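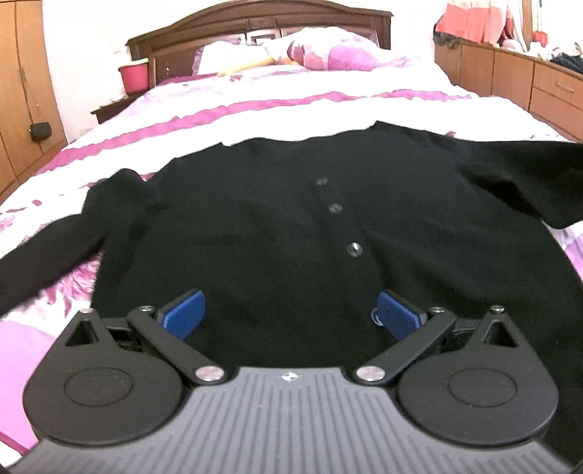
Walwood Community College has offered evening instruction in clothing care and repair for ten years. Devendra Khurana has taught the course for most of that time. Before joining the college he worked in the alterations trade, first as a presser and later as a fitter. The Office of Continuing Education spoke with him in April, shortly after the spring term began, about the course, the people who take it and the condition of the clothes they bring.

Mr. Khurana explained that the first session does not involve a needle. Students are asked to bring one item they have stopped wearing and to tell the class why.

"The reason is usually very small," he said. "A button is gone, or a hem has dropped at the back. The person put the shirt aside one morning when they were late for work, and two years later it is still there. I ask them to say out loud how long the repair would take. Most of them guess an hour. A button takes me four minutes, and it takes a beginner perhaps twice that."

The evening course runs for 60 hours of classroom instruction. It covers fastenings, hems, seams, linings and the basic care of wool, cotton and knitted goods. It does not cover dressmaking, and applicants who wish to learn pattern cutting are directed to the certificate program. Enrollment since the course was established stands at 856. According to Mr. Khurana, students have ranged from high school seniors to retired people, and several have attended more than once.

He was asked whether the students' habits had changed over the period.

"They wash too much and too hot, and that has not changed," he said. "People will wear a cardigan for three hours in an office and put it in the machine that night. Air it. Hang it by an open window and wear it again later in the week. With dark clothes this matters even more. Black cotton goes gray at the seams and along the cuffs first, where the cloth rubs against itself, and hot water makes that happen sooner. I tell them to turn it inside out, use cold water and keep it out of the dryer."

On the subject of dryers he was firm. He does not own one and has not for many years. He accepts that students who live in apartments may have little choice, and he recommends that they remove shirts and blouses while still slightly damp and finish them on a hanger.

Much of the second unit is given to buttons. Students learn to sew a two-hole button, a four-hole button and a shank button, and to reinforce the cloth behind each one. Mr. Khurana regards the reinforcement as the step most often left out.

"The thread is seldom the problem," he said. "The cloth tears because the button was sewn flat against it and every time you close the placket you are pulling on three or four fibers. Put a matchstick under the button while you sew. Take it out, wind the thread around underneath, and finish off. Now there is room for the other side of the placket to sit. My first employer showed me this in my first week and I was embarrassed, for I had been doing it wrong for my mother since I was a boy."

Mitra Safavi, who coordinates the noncredit program at the college, joined the interview for its second half. She oversees the repair room on the lower level of the Lapointe Building, where current and former students may use the machines and pressing tables outside class hours. The room also accepts repairs from the public during the final weeks of each term. Students carry out the work under supervision, and there is no charge. Since the service began, the room has returned 1,349 repaired items to their owners.

Ms. Safavi said that the intake form had been rewritten several times. The present version asks the owner to state what is wrong with the item, how it has been washed, and whether a visible repair would be acceptable.

"The last question gives people the most trouble," she said. "They have not considered that a mend might be seen. Some are quite pleased with the idea. Others would like the coat returned looking as it did on the day it was bought, and we have to explain that a student in the seventh week of instruction may not be able to do that. We would like them to know before they leave it with us."

Items that cannot be repaired are returned with a written note. Ms. Safavi said that the most common reason is fabric too thin to hold a stitch, followed by broken zippers in bags and luggage, for which the room does not hold parts.

Both were asked about the storage of clothing, a topic added to the course at the request of former students. Mr. Khurana described the unit as the shortest in the syllabus and the one that generates the most correspondence. His advice is to fold knitwear and hang woven shirts, to close the top button so that the collar keeps its line, and to wash everything before it is put away for the season.

"Moths go to the places where there is food or perspiration," he said. "You may not see the mark. Cedar is pleasant, but I would not depend on it. Clean clothes, a closed box, and look inside the box from time to time."

Ms. Safavi added that she had lost a wool skirt in this way while responsible for the program, and that Mr. Khurana now mentions the skirt in class each term without naming its owner.

The syllabus will be revised for the coming academic year. A unit on zippers will be extended from one evening to two, and the session on darning will move earlier so that students may practice through the term. Mr. Khurana has also asked for better lighting over the pressing tables. Ms. Safavi said that the request had been approved and that the work would be completed before classes resume.

Asked which of his own clothes he had repaired most often, Mr. Khurana named a gray overcoat bought when he was an apprentice. He has replaced the lining twice and the pocket bags three times.

"The left pocket is going again," he said. "I keep my keys in it. I tell the students not to do that."

Registration for the fall term opens on Jun 25, 2018, at the Office of Continuing Education. Students should bring fabric scissors, a thimble that fits and one item of clothing in need of repair to the first class. Needles, thread and pressing cloths are supplied by the college.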